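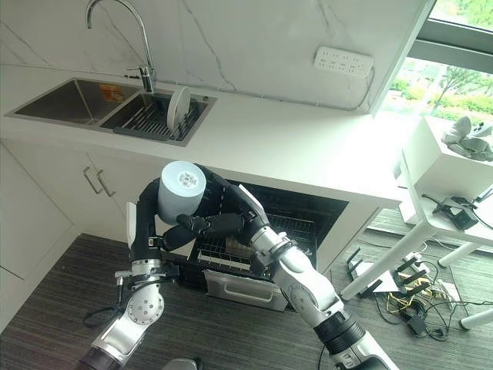 Getsemaní Orozco maintains the grasp planner at Praltisari. Most of her work this year has gone into cups.

"The planner used to commit to one grasp and replay it," she said. "Now it samples 2000 candidates, drops anything that fails the collision check, and ranks what's left." On a typical run 659 survive. The top 3 go to the arm controller, which chooses by joint travel.

Wrist views are handled separately from the head view. Glare is the main problem, and overexposed pixels are masked before pose estimation.
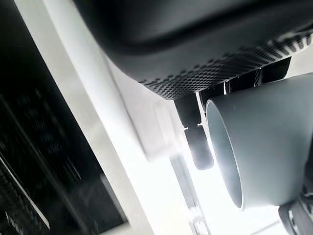 Wrist view with a light grey cup beside the finger tip.

Jhair Zapata, who writes the controller, wanted the mask moved upstream. Orozco disagreed. "The driver shouldn't make that judgement. It has no model of the scene."

Translucent items remain unsolved.

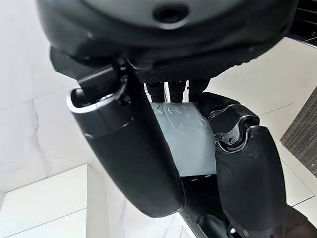
Depth returns are sparse on that material, so the planner falls back to a silhouette fit. "It's slower and I don't love it," Orozco said. A replacement is due in April.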